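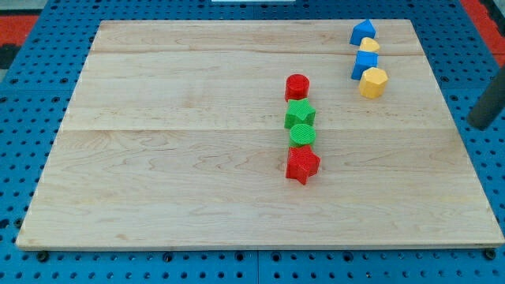
Household and Workshop Tasks Program: Frequently Asked Questions

The Fasura Center for Applied Automation receives regular inquiries from families, care providers and small manufacturers. The answers on this page are reviewed every July.

Can a robot do household chores today?
Some of them, in part. Machines that vacuum floors and mow lawns have been sold for years, and they do those jobs well enough for many homes. A single machine that can clear a table, fold the wash and put the dishes away without supervision is not something the Center can recommend for purchase at present.

Why does the Center work with toy-sized blocks?
Most chores consist of picking up an object, moving it and setting it down in the right place. Plastic blocks allow staff to study these steps with nothing breakable involved. A cylinder and a star call for different grips, even when both are the same color. Blocks standing close together present a further difficulty, as there is little space for a finger between them. The same difficulty arises with cups on a crowded shelf.

Does success with blocks mean a robot can tidy a room?
No. A board on a fixed table is a controlled setting. A living room has soft items, poor light, pets and people walking through. The Center treats block exercises as an early stage and does not present their results as evidence of readiness for the home.

What is the Farah series?
Farah is the Center's set of 50 short tasks, ordered by difficulty. The first 13 concern single objects on a flat surface. Later tasks cover sorting, stacking, opening containers and handling cloth. A task is passed only when it is completed in 610 consecutive attempts with no help from staff.

How many tasks in the series have been passed?
The Center publishes totals in its annual report only. Partial figures are not released to the press or to prospective partners.

Are machines further along on the shop floor than in the home?
In general, yes. A shop can fix the position of its parts, control the lighting and keep people clear of the work area. Loading trays and moving boxes along a set route are well established. Mixed bins of parts, flexible materials and frequent changes of product still require a person in most small shops.

Which chores remain the most difficult?
Laundry, bed making and cleaning up after meals. Cloth changes shape whenever it is handled, and a used plate may be stacked with cutlery, napkins and food. Staff at the Skikthorpe site began work on cloth handling this year.

Will a robot replace a home aide or a shop employee?
The Center does not make employment forecasts. Organizations considering automation are advised to list the separate steps of each job and to review them one at a time. It is common for a machine to suit one step and be unsuitable for the next.

May the public visit?
Group visits to the Skikthorpe site are held in the afternoon and end at 4 p.m. Requests must be made in writing. Children must be accompanied by an adult.

How is the program funded?
The program is supported by the Center's general budget and by a grant from the Jusier Foundation. The foundation has no part in choosing the tasks or reviewing the results.

May teachers use the task descriptions?
Yes. Written descriptions of the first 13 tasks may be copied for classroom use, provided that the Center is credited. Requests for the remaining tasks should be sent to the program office.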